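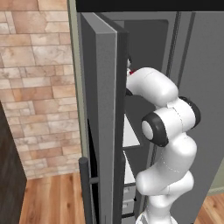 In Praise of Leftovers

I love leftovers. I don't mean that I put up with them, or that I eat them because I was raised to clean my plate. I mean that when I make a pot of beans on a cold night, part of the pleasure is knowing there will be beans tomorrow, and that tomorrow's beans will be better.

Ask anyone who cooks chili. Ask my neighbor Jolene Cosgrove, whose beef stew I have eaten on its first day and on its third, and who no longer serves it on the first if she can help it. Something happens overnight. The onions stop shouting, the broth thickens up, and the pepper finds its way into the potatoes. You did nothing except go to bed!

And yet people talk about leftovers as if they were a punishment. I have a cousin who won't touch anything that was cooked the day before, and he's a grown man with a mortgage. He orders takeout while half a roast chicken sits in the kitchen. Half a roast chicken! That's soup, and sandwiches with too much mayonnaise, and the crispy bits you pull off standing up at the counter with your fingers.

I think the trouble is that we expect the same dinner twice. Nobody wants that. Cold spaghetti heated up in a bowl is a sad copy of last night, I'll grant you. But fry it in a skillet with butter until the bottom goes brown, crack an egg over it, and you have a dish I would happily pay for. Rice is the same way — fresh rice makes mushy fried rice, and day-old rice makes the real thing. Stale bread gives you French toast, bread pudding, croutons and a whole family of Italian soups.

When I lived in Ponside I rented a room from Ute Petersen, who cooked on two nights a week and fed four of us on all seven. Her mashed potatoes became potato cakes. The potato cakes, if any survived, were chopped into a hash with cabbage and whatever meat was around. She never called it saving money, though it must have saved plenty. She called it "keeping dinner going," and I have used the phrase ever since.

It helps to have a few habits. Put things in clear containers so you can see them. Write the date on a strip of masking tape (one of mine says 30th October, and it's turkey stock, and it's in the freezer waiting for a snowstorm in January). Keep lemons, eggs and hot sauce in the house at all times. Cook the greens fresh, always, because greens are the one thing I can't defend on day two.

Tonight it's lentils, second night running, with a fried onion on top and plenty of vinegar. I've been thinking about them since lunch.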